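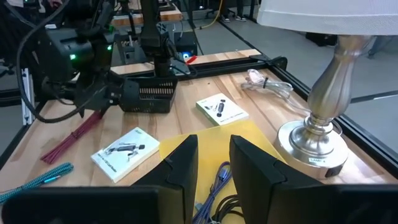
Wooden bench top with black rail.

Ticket 3337
Product: Gresura target rifle, single-shot, with Oei two-piece mount and Skirus telescopic sight
Reported by: Tassanee Hemmin, Drakthorpe Rifle Club
Handled by: Pichit Saengthong, Technical Support
Opened: 8/31/25
Priority: Normal
Status: Closed

Summary of report

The member states that the rifle will not hold its zero at 200 metres. Groups begin in the correct place and move steadily to the right during a session. On returning to the range at a later date, the first group is again displaced, although not always by the same amount. Ammunition is from a single batch. The fault was first noticed in February and was at that time put down to wind.

The member has requested a replacement sight under warranty.

Entry 1, Technical Support

The report has been received and a warranty number reserved. Before a replacement can be authorised, the member is asked to confirm the following in writing:

- whether the sight has been removed from the rifle at any time and refitted;
- whether the mount screws were tightened with a torque driver, and to what setting;
- whether the same drift is seen with another sight on the same mount;
- whether any thread-locking fluid has been applied.

The rifle is to be unloaded, with the bolt removed, before any of these checks are carried out. Ammunition should be kept in a separate room.

Entry 2, reply from member

The sight was removed once, for travel, and refitted by hand with the key supplied. No torque driver was used. No fluid was applied. A second sight was not available at the club, but one has been promised for the next practice. The member adds that the windage turret feels as it always has, with clear clicks, and that the rings show no marks.

Entry 3, Technical Support

Thank you for the reply. The turret is unlikely to be at fault if the clicks are distinct and the adjustment moves the point of impact by the expected distance. The member is asked to carry out a box test at a shorter range, as set out in the Skirus owner's handbook: fire one group, adjust the sight up, right, down and left by equal amounts, firing a group after each adjustment, and note whether the last group falls on the first.

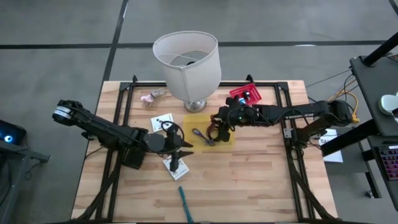 The results should be sent with the distance, the number of clicks used at each step and a sketch of the target. A scanned target is equally acceptable. Please do not adjust the mount between groups, even if a screw is found to be loose. Record it and leave it as it is until the test has been completed.

Entry 4, reply from member

Box test completed. The final group fell on the first to within the normal spread of the rifle. The test was repeated with the same outcome. After the second test the rear mount was found to move slightly under thumb pressure. The front mount was firm.

Entry 5, Technical Support

The box test indicates that the sight is adjusting correctly, and a replacement sight is therefore not authorised at this stage. Movement in the rear mount is consistent with the drift described. A similar case is recorded under ticket 3319, in which the rear base had been fitted over a film of storage oil.

The member is instructed as follows.

1. Remove the sight and both halves of the mount.
2. Clean the receiver and the underside of each base with a dry cloth and a suitable degreaser. Allow to dry fully.
3. Inspect all 4 base screws for stretched or flattened threads. Return any that are damaged; Oei replacements will be sent without charge.
4. Refit the bases with a torque driver, using the figure printed on the Oei instruction sheet. Do not exceed it.
5. Refit the sight, level it, and tighten the ring screws a little at a time in a crosswise order.
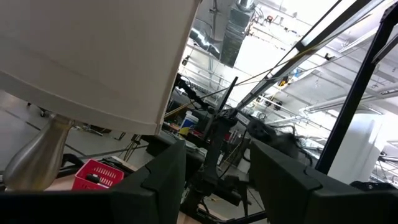

Table lamp with off-white shade and silver base.

Entry 6, reply from member

Work carried out as instructed. There was oil under the rear base. One base screw had worn threads and has been posted back. The replacement screw was received and fitted. The sight was re-zeroed and the rifle shot at 200 metres across two practices. No drift to the right was recorded, and the opening group at the second practice was where it had been left.

Entry 7, Technical Support

Noted. The warranty number has been released and the returned screw passed to Oei for inspection. The member is advised to check the base screws with a torque driver at the start of each season and whenever the sight has been removed. The warranty on the sight is not affected by this ticket.

Ticket closed with the agreement of the member. To reopen it, reply quoting 3337.

We use cookies to keep you signed in and to measure use of the support pages. Accept all | Manage settings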